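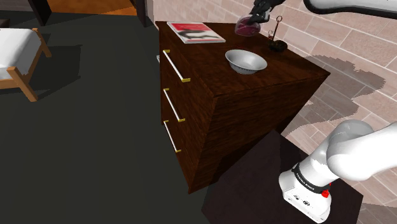 Search this site Enter keywords Go

THE VISIT TO OTADDEN

The delegation from Leston arrived at the Otadden Institute on Apr 17, 2024, and was received in the lower hall by the Deputy Registrar. Visitors were asked to sign the book, to hand in their umbrellas and to keep to the left of the painted line.

The Deputy Registrar read a statement of welcome. The Institute had been founded, he said, for the improvement of household service by mechanical means. It had spent four years on the system known as Clemari, and it wished its guests to understand that Clemari had no body of its own. It lived for the present in a room that had never been built, with a dresser in it, and a bowl, and a red flask which it was required to lift and set down.

"How many times?" asked the Inspector from Leston.

"It has completed 4000 trials," the Deputy Registrar said. "A further 2000 were approved in March."

The delegation was shown upstairs to the viewing gallery, where the room was displayed on a large screen. The white arm leaned over the dresser with the flask in its grip. The members watched in silence, as they would have watched a surgeon. One of them asked who lived there.

The Deputy Registrar consulted his papers. The question did not appear among those submitted in advance.

"The room is unoccupied," he said.

"There is a chair with a cushion on it," said the Inspector.

"The chair is part of the standard furnishing."

"And the book?"

He replied that the book could not be opened. It had a cover, and the cover was considered sufficient. The Inspector wrote this down. She had inspected kitchens, prisons and one lighthouse, and it was her practice to record what could not be opened.

After tea, which was served by the Institute's own staff from an ordinary trolley, the delegation was invited to put requests to the system. The senior member asked that the flask be placed beside the bowl, and a note of thanks was entered in the minutes on his behalf. The member for Kurup asked for the same again, more slowly. When the Inspector's turn came she stood close to the microphone and did not speak for some time.

"Would you please put it down," she said, "and then leave it."

The clerk at the desk explained that this was not a recognised task. Every trial had a beginning and an end, and at the end the room was returned to its first condition. The flask could be put down. Leaving it was a matter for which there was no provision.

"Then I should like to request the provision," the Inspector said.

A form was found. She completed it in full, giving her office address in Leston and, under the heading of Purpose, the single word "rest". The Deputy Registrar countersigned it - he was not certain that he had the authority - and placed it in the tray with the others.

The delegation left by the east door at the appointed hour. Its report ran to 100 pages and recommended that funding be continued. The Inspector's form was returned to her in the same envelope as her umbrella ticket, stamped Received, with a line added beneath the stamp in small, even type: Chair available on request.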